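Stougaard Opens Countertop Repair Program to Homeowners and Landlords

Steneck – Stougaard, a stone and surface workshop serving Steneck and the surrounding county, will begin taking bookings in September for a repair program covering kitchen and bathroom countertops. Until now the workshop has handled repairs only on counters it installed itself. The new program is open to any homeowner, landlord or property manager within its delivery area, whoever made or fitted the original counter.

The program covers chips, short cracks, dull patches, etch marks from acidic foods, lifting seams and loose sink cutouts. Marble, granite, limestone and most engineered stone can be repaired. Tile and laminate counters are not included.

"We get calls every week from people who have been told they need a whole new counter because of one bad corner," said Mogens Thoroddsen, who runs the workshop. "Some of them do. A lot of them need an afternoon of work and a day to let it set. We were turning those people away, and there wasn't a good place to send them."

Customers start by filling out a short form and sending measurements of the damaged area. The workshop replies with a price range within 2 working days. If the customer wants to go ahead, a technician visits to confirm the material and the final price before any work is done. The visit costs nothing if the repair is booked. 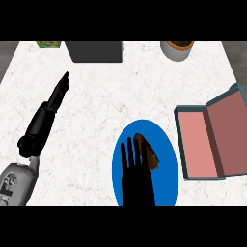

Most single repairs will be done in the home. Chips and small cracks are filled with a tinted resin, left to harden, then leveled and polished. Etched marble is honed by hand or with a small wet polisher, and the finish is matched to the rest of the counter as closely as the stone allows. Larger pieces, such as a broken overhang or a vanity top, may have to be taken back to the workshop.

The minimum charge is $200. Full resurfacing of an average kitchen starts at $900, including sealing. Repairs to seams and filled cracks carry an 18-month guarantee, which passes to the new owner if the house is sold. The guarantee does not cover new damage or movement caused by cabinets that are not level.

Landlords with several units can book them together and will receive one invoice. Plisetti, which manages rental apartments in Steneck, took part in a trial of the program over the spring and has signed on for the coming year. The trial led to two changes. Technicians now bring their own water supply and dust sheets, and morning visits start at 8:30 so that tenants can be home to let them in.

Stougaard has also changed the sealer it uses. All natural stone repaired under the program will be finished with a penetrating sealer supplied by Trakel. Customers will be given a care sheet with instructions for daily cleaning and a date for the next sealing. The workshop recommends mild dish soap and warm water for marble, and advises against vinegar, lemon-based sprays and scouring powder.

"Marble is going to mark if you cook on it," Thoroddsen said. "I tell people to decide how much that bothers them before they spend money. If you want it to look new all the time, you'll be calling us a lot."

The workshop will hold an open evening on the first Wednesday of the program, from 5 to 7 p.m. Visitors can bring a sample or an offcut and ask about a repair. No appointment is needed. Parking is available behind the building, with the entrance on the yard side.

Booking forms are available at the workshop counter and will be posted on the Stougaard website when the program opens. Existing customers with a counter still under its installation warranty should use their usual contact and do not need to apply.

Press contact: Mogens Thoroddsen, Stougaard, Steneck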